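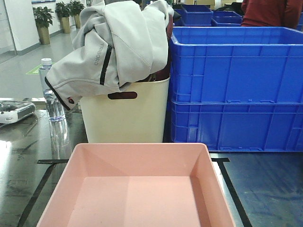

**Ticket 138 – label printer skips every other label**

Hi Annick, me again! The Cison in the back office is still doing it. I print a sheet of return labels from Sasadus and I get one good label, one blank, one good, one blank... A roll of 2000 doesn't last long that way.

Tried so far:

- turned it off, had lunch, turned it on
- new roll (same brand as always)
- re-ran the gap calibration, twice
- switched the label length from 200 to 20 and back, which made it worse and then the same

Printing from my own laptop works fine – so I'm guessing it's the driver on the shared PC and the printer's okay?

**Wednesday, after 3 pm**

You were right, the PC had picked up the old Lukáč driver again (I swear I deleted that in May). Removed it, installed the one you sent, rebooted. Over 20 labels in a row now and no blanks!

Please leave this open until Monday though – I want to see it survive a full batch first.

Thanks so much,
Žofie Holub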